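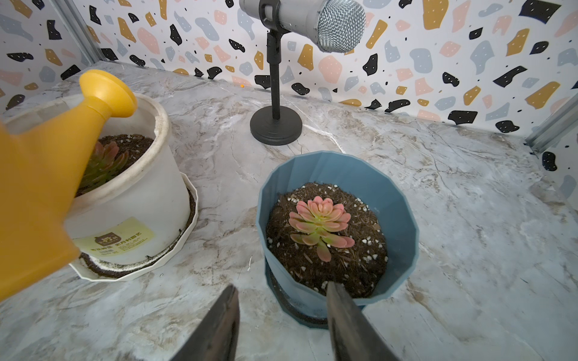
Yellow watering can, succulent in the white pot, blue pot to the right.

December, notebook 4, potting mix drainage and retention

Repeat of the retention series with the second Derkar batch. The first series gave too much scatter to be any use, mostly down to packing. Glenys Yorath packed half of those columns and I packed the other half, and hers came out denser every time. All columns in this series packed by me: fill to the line, three taps on the bench, top up, no pressing.

Mixes as before. A is the peat-free base alone. B is base with one part perlite to three. C is base with equal parts perlite. Perlite sieved first to take out the dust, which clogged the lower mesh last time. Base moisture going in was not the same between bags, so everything was spread on trays and left overnight in the drying room before filling.

Procedure: 1000 ml of dry mix per column, 200 ml of tap water poured over one minute, drain until the drip interval passes 30 seconds, weigh the tray. Repeat the pour until drainage out matches water in.

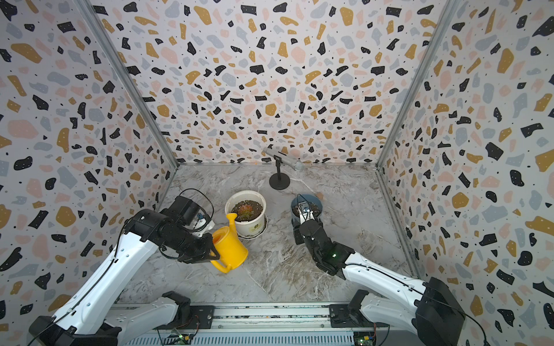 First pour on A ran almost straight through. Expected with a dry base, the water finds the wall of the column and goes down the side. By the third pour it was wetting properly and drainage slowed. Held 370 ml at the end. B wetted faster, less channeling. C drained quickest and gave the tightest spread between replicates.

Weights for column A2 are suspect. The balance read 636 g for a tray that had just been wiped out and should have been well under that. Re-zeroed, read sensibly after. Struck A2 from the table and will rerun it. Ieuan Pugh says the same balance drifted on him during the fertilizer work – ask him whether it was logged.

Drip interval is a poor end point for C. The drips stop and then a slug comes out if the bench is knocked. Try a fixed drain time instead and accept that A won't be quite finished.

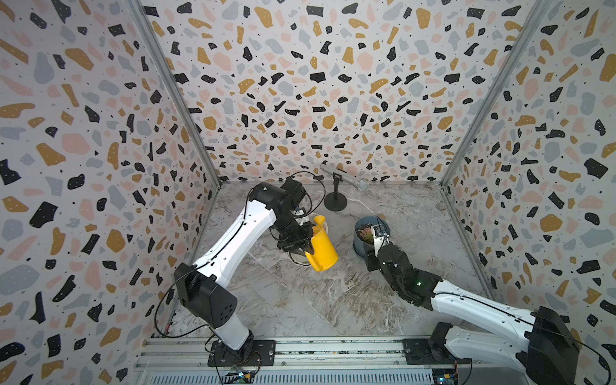 Saucers next. Hadi Abou Jaoude's question was whether water left standing in the saucer is taken back up, and over what depth. Did a quick version with A and C in short columns, standing in 10 mm of water, sides marked every centimeter. A darkened well up the column by late afternoon. C rose a little and stayed there. Marks are hard to read through the scuffed tubes, so new tubes before doing it properly. Voyle have clear ones but only in the wider bore, and that would mean redoing the volumes.

Also open: does a top layer of grit change any of this. Ifor Lougher thinks it slows drying at the surface and does nothing lower down. Easy to test with two spare columns of B.
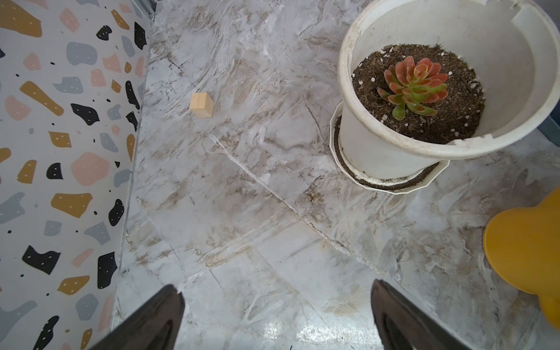 To do:
Rerun A2 after the balance check.
Order mesh, finer grade, enough for six columns.
Move the retention table into the shared sheet – columns by mix, then replicate, volumes in ml only.
Label the drying trays. Two of them had no label when I came in and I have assumed both are B.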